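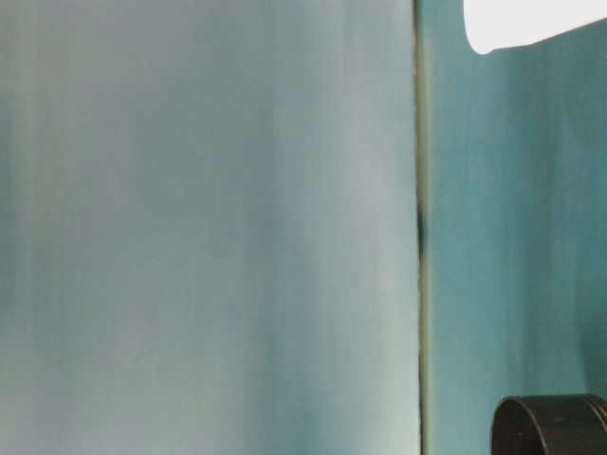

Gray is the color I get asked about least, and it's the one I like best. Kids will tell me all day long that their favorite is red or purple or "sparkly," but hardly anyone picks gray. I think that's because we imagine there's only one of it! Take a look at the big pale surface at the top of this page. Near the left it leans a little bit green, like the sea on a cloudy day, and farther over it gets lighter and more silvery. Would you call that gray? Blue? My friend Muireann and I could argue over it for a whole lunchtime.

So what is gray, anyway? The easiest way to make it is to mix black paint and white paint. You get a plain gray that doesn't lean toward any color, and artists call that a neutral gray. But you can make gray without any black at all! Squeeze out some blue and some orange and stir them together. At first it looks like mud (mine always does), but keep going, add some white, and you'll end up with a soft, smoky gray. A bit more blue makes it feel chilly. A bit more orange makes it feel warm, like a stone that's been sitting in the sun.

Blue and orange are called complementary colors, which means they sit across from each other on a color wheel. Red and green are another pair, and so are yellow and purple. When you mix two opposites, each one dulls the other down.

Now for the sneaky part — your brain changes grays without asking you. Cut 2 squares from the same sheet of gray paper. Put one on a bright yellow page and the other on a dark blue page. The one on blue will probably look lighter, even though you know they came from the same sheet! Your brain is always comparing a color with its neighbors.

The sky does plenty of mixing too. Clouds are made of tiny drops of water or bits of ice, and they scatter all the colors of sunlight together, so a thin cloud looks white. A thick cloud lets less light through to the bottom, and that's why rain clouds look so dark from underneath.

When I was eight, my teacher Ms. Rezende had us paint the October sky out the classroom window, and she wouldn't let us use black. I made 20 little patches of gray and gave every one a name. Wet Sidewalk was my best one. Old Spoon came out a bit too green, but I kept it anyway. If you mix some of your own, write the names underneath before the paint dries and you forget which was which!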